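Inicio | Proyectos | Actas | Publicaciones | Contacto

Este sitio utiliza cookies propias y de terceros. Aceptar | Configurar

Categoría: Actas de seguimiento

ACTA DE LA REUNIÓN DE SEGUIMIENTO — PROYECTO BARKARI
Octubre, sala Arkel

Preside la sesión Razia Dogar. Comprobada la asistencia, se aprueba sin enmiendas el acta anterior y se pasa al primer punto.

1. Estado de la recogida de demostraciones 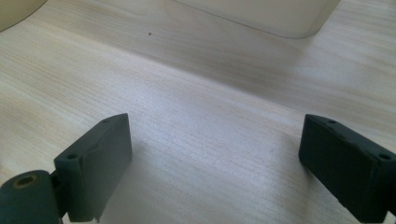
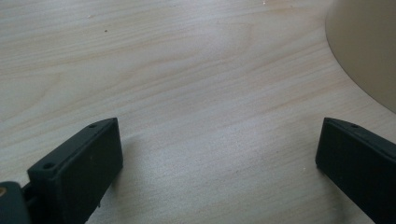
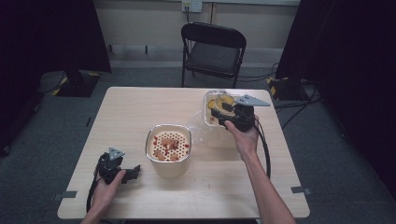

Puesto de la tarea de cocina: las dos primeras tomas proceden de las pinzas; la tercera, de la cámara de cabeza, con el envase transparente sujeto en la pinza derecha y la izquierda abierta.

2. Volumen y calidad

La presidencia informa de que el conjunto asciende a 3361 demostraciones, de las cuales 465 corresponden al último periodo. Se han descartado 14 por falta de sincronía entre las cámaras de pinza y la de cabeza. El equipo de Flastier solicita que los episodios descartados se conserven en carpeta aparte, y así se acuerda.

Se debate si los tramos en que ambas pinzas permanecen vacías deben recortarse antes del entrenamiento. Charpentier propone mantenerlos —el modelo ha de aprender también la aproximación— y limitar el recorte a las esperas iniciales. Se aprueba la propuesta.

3. Envases transparentes

Se señala que el etiquetado de los envases de plástico transparente presenta discrepancias entre anotadores, en particular cuando hay film adherido o colgando. Se acuerda redactar un criterio único y revisar con él tres episodios por anotador.

4. Material

Se acuerda revisar los dedos de las pinzas al inicio de cada turno y anotar su estado en la hoja de sesión. Queda pendiente el presupuesto de los recambios.

5. Ruegos y preguntas

Flastier pregunta por el formato de entrega de los datos. La presidencia remitirá la especificación junto con esta acta.

Sin más asuntos que tratar, se levanta la sesión.

Vº Bº: Razia Dogar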